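Stirnora Residents' Forum > Building Services > Proposed change to quiet hours

Notice for comment: quiet hours to begin at 10 p.m. 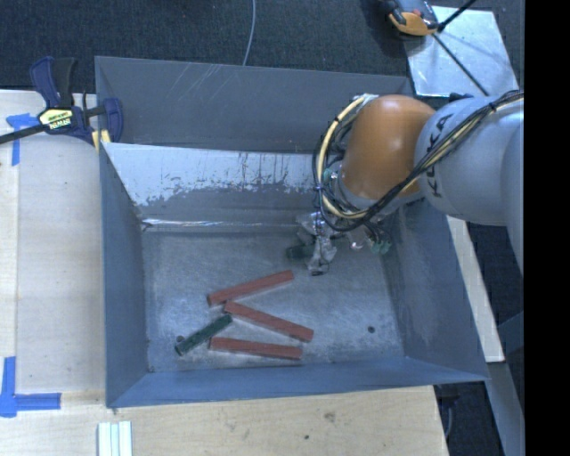
Tamunoemi Nnaji
I wish to register an objection to the proposed start time. A number of residents in the Rawashdeh wing work early shifts and are asleep well before 10 p.m. The present rule, which begins quiet hours at 9 p.m., was adopted in November after a full period of comment. I see no grounds in the notice for setting it aside so soon.

Building Office
Thank you for your comment, which has been entered in the record. The change was requested by households with older children, who find the present hour difficult to keep on school nights. Comments will be accepted on this page until July 31, 2021. The house rules require at least 15 days between the close of comments and any change taking effect.

cledon_4th_floor
I support the proposal. The lease, as I read it, refers to "reasonable enjoyment of the home," and a conversation at normal volume at 9:30 in the evening falls well within that. My household has received two written warnings under the current rule. Both concerned a piano, played with the practice pedal down.

Tanvir Miah
With respect to the previous poster, a piano is a separate matter. Section 5 of the house rules covers musical instruments and sets its own hours. Nothing in the notice says that Section 5 would change. I would ask the Building Office to confirm this in writing.

Building Office
Section 5 is not affected. Instruments may be played until 8 p.m., as at present.

cledon_4th_floor
In that case the notice should have said so. Several of my neighbors understood it to cover all noise.

Tamunoemi Nnaji
I agree with the poster above on that point, if on no other. I would also ask that the notice be sent on paper. There are 300 apartments on the Stovis Street side alone, and many of the people living in them do not use this forum.

stovis_east
Could the two wings keep different hours? The Rawashdeh wing has asked for quiet before, and the Cledon wing has not.

Tanvir Miah
I would not favor separate hours. The wings share a stairwell and a courtyard, and sound carries between them. One rule is easier to follow and easier to enforce.

Building Office
A paper notice stating that Section 5 is unchanged will be delivered to each apartment. Requests for separate hours should be submitted on the comment form available at the front desk.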